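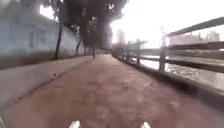
Can a machine do the household's errands and chores yet?

Parts of them. A machine can now travel a known route at walking pace and carry a light load, but it still needs a person to pack the load, open the door, put the goods away and step in when something on the way has changed.

Student Project Report
Lenent Technical College, Department of Applied Engineering
Submitted by Themba Joubert
Friday, January 10, 2025

Summary

This report considers how far present machines can take over ordinary chores in the home and on the shop floor. It treats one chore in detail, the short errand on foot between a store and a residence, and compares it with three indoor tasks carried out in the Mughal Building workshop. The errand was chosen for the reason that it is usually left out of discussions of housework, although most households do it several times a week.

The main finding is that travel was the most dependable part of the errand and that handling was the least dependable. The machine used in the study, the department's Clemari unit, completed most of its outdoor trips without help. It did not complete any full errand without help, when the errand is taken to include loading and unloading.

1. Background

Household work is often spoken of as a list of separate tasks: sweeping, laundry, dishes, shopping. In practice each of these is a chain of smaller actions, and the chain is broken if any one action fails. A load of laundry that has been washed and dried but left in the machine is not finished. The same holds on a shop floor, where a carton moved to the correct aisle and left unopened still requires an employee.

Earlier student reports in this department measured single actions, such as grasping a cup or following a line on a floor. The present project attempted to measure whole chores from start to finish and to record the point at which a person became necessary. That point is called the handover in this report.

2. Method

The outdoor part of the study consisted of 14 trips. Each trip followed a paved waterside path 801 meters in length, beginning near the side door of the Plilla food store and ending at a residential entrance. The path was selected because it carries no motor traffic, has a firm surface and is bounded on both sides for most of its length. An operator walked behind the machine on every trip and carried the stop switch.

The load was a canvas bag containing canned goods, a loaf of bread and a carton of eggs. Eggs were included at the suggestion of the store manager, and the project is grateful for it.

The forward camera saved still frames during travel. After the trips, 2886 frames were sorted by two readers working separately. Each reader marked a frame as clear if the edges of the path could be followed by eye and the surface directly ahead could be judged. A frame was counted as clear only when both readers agreed. Disagreements were not discussed until the sorting was finished.

The indoor part consisted of sweeping a workshop floor, moving cartons from a pallet to a shelf, and folding hand towels. These were done in October, before the outdoor trips, under normal workshop lighting.

3. Results: the errand

3.1 Travel

Of the frames sorted, 1933 were marked clear by both readers. Most of the others were marked down for glare or blur. Under a white overcast sky the upper part of the view tends to wash out, and distant buildings, bridges and trees lose their shape. This matters less than might be expected. The machine steers mainly by what lies close to it, and the near stretch of reddish paving usually kept enough detail to work with.

The boundaries of the route were a considerable help. On the left is pale concrete, with trees and a long wall behind it. On the right, posts and horizontal rails run between the path and the water. These lines draw together in the distance, and the steering software could estimate the direction of travel from them even when the surface was poorly seen. The project does not claim that the same result would be had on an open plaza or a lawn.

Trees on the left side caused a small number of slow-downs. The canopy is dark and dense in places, and when the bright sky beside it changed the camera's exposure, the machine reduced speed until the view settled. The operator did not intervene in these cases. A shopper in a hurry would have found the delay annoying.

3.2 Surface marks

Cracks and worn patches were a recurring question. A thin dark crack that can be rolled or stepped over without effort may look, to a camera, much like the edge of a step. The first version of the settings treated every dark diagonal line as a possible drop and stopped the machine. After two trips the threshold was changed, and marks of that kind were passed at reduced speed instead. The change was made by hand, on the judgment of the operator, and this should be kept in mind when the later trips are compared with the earlier ones.

3.3 People on the path

The path was quiet during most of the trips. When a person was present far ahead, the figure was often only a small dark mark near the point where the paving narrows, and the software could not say at that distance whether the person was walking toward the machine or away from it. The setting adopted was to continue and to look again at shorter range. At close range the machine slowed and kept to the right. It gave no signal of its intention, and several walkers stopped to let it pass although there was ample room. A person carrying groceries would have nodded or moved over, and the meeting would have ended there.
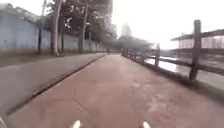 3.4 The handover

The handover came at three points on every trip. A person placed the bag on the carrying tray and closed the strap. A person opened the entrance door at the far end, which has a round knob and a strong spring. Finally, a person lifted the bag off and put the contents away.

Attempts were made to have the unit's arm perform the last of these. The arm could lift a single can from an open bag when the can stood upright and nothing lay over it. It could not reliably find the mouth of the bag once the canvas had folded in on itself. The bread was compressed. The eggs were withdrawn from the handling test after the second attempt and were carried only as cargo from then on; none were broken in travel.

4. Results: indoor tasks

4.1 Sweeping

Sweeping open floor was done well. The machine covered the center of the workshop evenly and returned to its charger. Corners, the area under the benches and the strip along the door sill were left for a person with a broom. Power cords had to be lifted off the floor beforehand, and this took longer than the operator had planned.

4.2 Cartons

Cartons of one size, stacked squarely, were moved to a shelf at a slow but steady rate. Mixed sizes were handled less well, and a carton with a crushed corner was usually refused. An employee of the Plilla store who reviewed the task remarked that crushed corners are the normal condition of a delivery. Opening cartons, turning labels forward and checking dates were not attempted.

4.3 Towels

Folding was the weakest result. A towel laid flat could be folded in half and in half again. A towel taken from a basket had first to be spread by hand, so that the part of the chore a person would most like to give away remained with the person.

5. Discussion

The chores in this study differ in many ways, but the handover tended to fall in similar places. Machines did best where the surroundings were fixed and the goods were not touched. They did worst with soft things, mixed things and things resting on top of one another. Doors belong in a group of their own - a single knob was enough to end an otherwise complete trip.

It would be reasonable to ask whether the home should be changed to suit the machine. A lever handle in place of a knob, a rigid crate in place of a bag and a delivery shelf at waist height would each remove one handover. Stores make such changes more readily than households do, and for that reason the project expects shop-floor use to come first. Residents interviewed for the project were willing to consider the crate. They were less willing to consider a new door.

The cost of supervision must also be counted. An operator was present for the whole of every outdoor trip. Until one operator can safely watch several machines, the errand does not save labor; it moves the labor from carrying to watching. For a resident who cannot carry a bag over that distance, this may still be a fair exchange.

6. Limits of the study

The number of trips is small and all of them used the same route. No trips were made after dark or in snow. The two readers were both students in the department and knew the purpose of the sorting. The change of settings after the second trip has been noted in section 3.2. The walkers met on the path were not interviewed, and the remarks made about them in section 3.3 rest on the operator's notes alone.

7. Recommendations

The department should repeat the outdoor trips with a rigid crate and a lever-handled door, keeping all other conditions the same. A light or short tone should be fitted to the machine to show when it is giving way. Frames marked unclear should be sorted again by cause, with glare and blur entered separately, as the present records do not allow the two to be told apart in every case.

The indoor towel task should be dropped from next year's plan. The carton task should be kept and should use cartons taken from an actual delivery, damaged ones included.

The trip records, settings and reader sheets are held in the Mughal Building workshop and may be consulted on request to the department office.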